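### 4.2 The round table at Utby

Of the seven break rooms in our study, the one at Utby gave us the most to think about, and it is also the smallest room we looked at in detail. Almost everything in it happens at or near one round white table. A gray counter with a sink and cabinets runs along the left wall, a microwave sits toward the back corner, and the espresso machine has a white side table of its own at the back of the room. So there are other surfaces to put things on, and people know it. They still choose the round one!

We had expected things to gather near the power outlets or the sink, as they did at Marino. At Utby they gather by what we came to call company: an object gets put down beside another object that seems to belong with it. The coffee grinder and the steel milk pitcher are the clearest pair (Figure 3). Nearly all of the 14 people we interviewed named them in one breath, and several were surprised when we pointed out that the espresso machine stands on a different table.

**Figure 3.** The round table at Utby, with the coffee grinder and milk pitcher together at the back and the grid-patterned cloth across the middle. 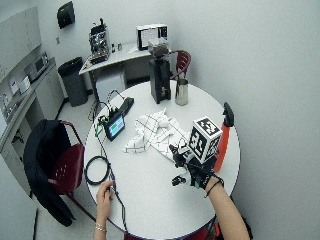 Pairs like these are wonderfully stable. The diary for February has 80 entries for the round table, and in most of them the grinder is mentioned together with the pitcher. When one is moved, the other tends to follow within the day. Rooms with long rectangular tables gave us much weaker pairs, and we think the shape matters here. A long table has ends, and ends collect strays. A round table offers no such parking place, so a thing set down near the edge is always near somebody's seat, and it gets noticed.

The cloth is a different case, and our favorite. It is white with thin black grid lines, and it was the one object on the table that nobody could assign to a job. Some of those we interviewed called it a tea towel, others a table cover, and one said she used it to wrap bread. It appears in the diary folded, spread out, balled up and once hung over a chair. Because it has no fixed partner it moves more than anything else in the room, and we found it a very good marker of recent activity. If the cloth had moved between two entries, something else had nearly always moved too.

Containers with printed labels behave differently again. People treat them as visitors. They arrive on the table, they are read, and they are expected to go back to wherever they came from. Small print gets picked up and turned toward the light; the diary mentions this over and over, and a hazard symbol on the label only makes the handling slower and more careful.

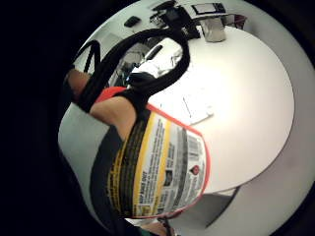
Brunello Cocco put it to us that a canister is never really put away until somebody has read it, and that in his own kitchen the ones with the longest labels stay out the longest. We liked the idea enough to go back through the entries with it in mind. The match is loose, and the diary was not designed to test it, but the entries that mention reading a label do tend to be followed by another day on the table. We would love to see this tried properly at Skerkik, where the shelves are open and labels can be read without lifting anything.

Chairs deserve a word as well. At Utby the seats around the table double as coat hooks, and a jacket over a chair back holds a place far longer than a cup does. Those we interviewed were quite strict on this point. A cup could be shifted to make room, and a plate could be shifted with an apology, but a chair with a jacket on it was taken.

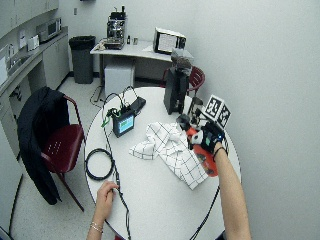 This claim on space seems to spread from the chair to the stretch of table in front of it. Entries describing a draped chair rarely report anything being cleared from that side, even when the rest of the table had been tidied. At Plulidow, where coats go in a closet by the door, we found no such pattern, and the table was cleared evenly all the way round. A row of hooks might therefore do more for a crowded table than a larger table would, and it is a cheap thing to try. We return to the question of seats in Section 4.3, where the two rooms are compared hour by hour.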